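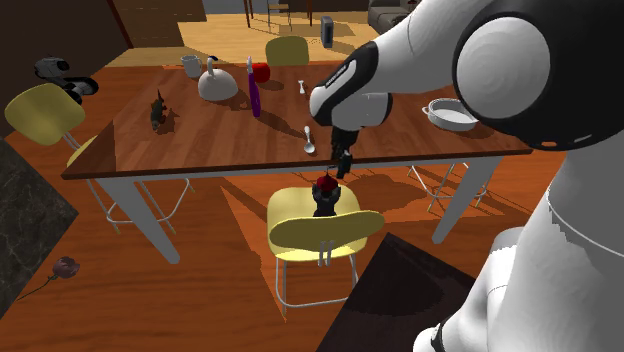

Figure 4. Dining table scene in the simulator, arm over the table.

4.2 Checking the planner against the scene

Ulis reports a path as "clear" when its own collision model says so. Treat that as a claim to be tested.

1. Load the scene and pause physics.
2. Open the collision view and turn on all shapes.
3. Compare each shape with the rendered object. Ulis fits boxes by default, and they are often too big or too small.
4. Run 40 plans with the seed set to 2038. Save the log.

Note: A high success rate on one seed proves very little. Repeat with seed 21.

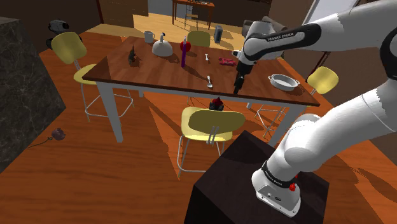
Padding is the setting most people get wrong. The default of 2 cm looks safe on paper, but it can close off grasps that should be easy. Try it on the spoon near the front edge of the table, left of the gripper, and then on the white dish with its two small handles. If one value is said to suit both, check the log before you believe it.

Caution: Do not copy padding values from simulation to a real arm. Start again from step 1 of section 5.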